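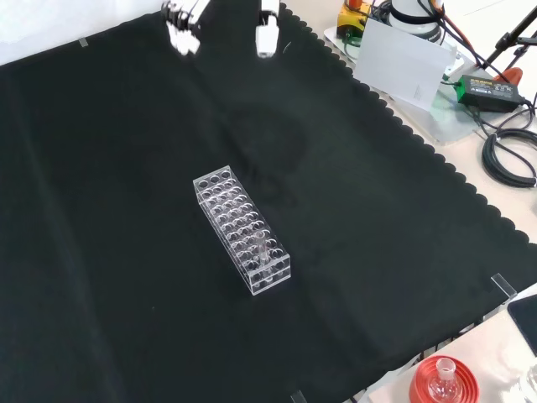

Huvon want you to pay by the month for a lab robot. That's the offer, that's what I want to argue with. You get the arm, the gripper, a box of bits, and then a subscription to what they call the task library, without which the arm will wave at you and not much more. A task is something like putting a glass tube in a rack. One tube, upright, in a clear acrylic rack full of other holes, on a black cloth. That is the level we're at. I'm not sneering, clear glass in clear plastic is a pig of a job for a machine that has to see what it's doing, and I have dropped enough of the things myself. But it's worth keeping that tube in mind when you read the brochure, which talks about "the self-running bench" on page one and again on the back.

I've had the kit since May. Paid for it, full price, no favours. 400 for the starter box and then 40 a month. Pounds, plus VAT, which the website leaves until the last screen. Irritating but everyone does it.

What's good first. Setup is fast. Clamp, two cables, power, done before the kettle. The gripper fingers swap without tools. The manual is short and written by someone who has obviously used the thing, which I can't say for the Dirby arm I had before, whose manual told me to "confirm the wellness of the joint". Support answer emails. A person called Dela Dankwa answered mine, three times, same afternoon, and the third time she said plainly that the thing I wanted wasn't in my plan. Fine. Good support. Wrong plan.

And there's the problem. The plan. Basic gets you 5 tasks. You choose them at sign up, before you've used the machine, so you choose badly. I chose "sort by height" because it sounded clever. Have never once needed to sort anything by height. Swapping a task costs you a month's wait. Why? It's a download. Nothing is being made or posted. The file is already sat on their server next to the one I've got.

Elikem Tsikata, who runs the teaching lab down the corridor from me and has bought more of this kit than I have, thinks I'm being unfair. His argument goes like this. The arm is cheap beacuse the tasks aren't. Somebody has to teach the thing each job over and over until it copes with shiny glass and bad light and a cloth with a crease in it, and that work costs money long after the metal is paid for. If you charged for it up front the box would cost what a Soriano costs and schools would buy none of them. He's right about the sums, I think. I went and looked at Soriano's price again and shut the tab.

But then say so. Sell me the work. Let me buy the tube task, once, for a fair price, and keep it. I'd have paid 100 for that one alone and not grumbled. What I object to is renting a skill that stops on the day the card expires. Mine did expire, in the bank sense, new card in the post, and the arm parked itself halfway through a morning and put up a message about renewing. Rack half filled. I finished by hand. Took no time at all, which was a bit embarrasing for both of us.

Think about who this is sold to. Colleges, small labs, a chemist with a spare bench. People whose budgets get decided once a year and then cut. They can find a lump of money. They are terrible at finding a small amount of money for ever. Jultent worked this out with their pumps years ago, you buy the pump, the pump pumps, if you want the new software you pay for the new software. Boring. I still have two and they both work.

Other gripes, quickly. No way to teach it your own task on Basic, you need Plus. No offline mode on either. The log file is good but only keeps a week. The power lead is too short for a proper bench and the longer one is an extra, naturally.

Would I tell you to buy it? If someone else pays the monthly bill and will keep paying it, yes. It's a decent arm, careful with glass, quieter than the Dirby by miles. If it's your own money, wait. Write to them and ask for a price to own a task outright. I have, twice. Dela says it's been passed on.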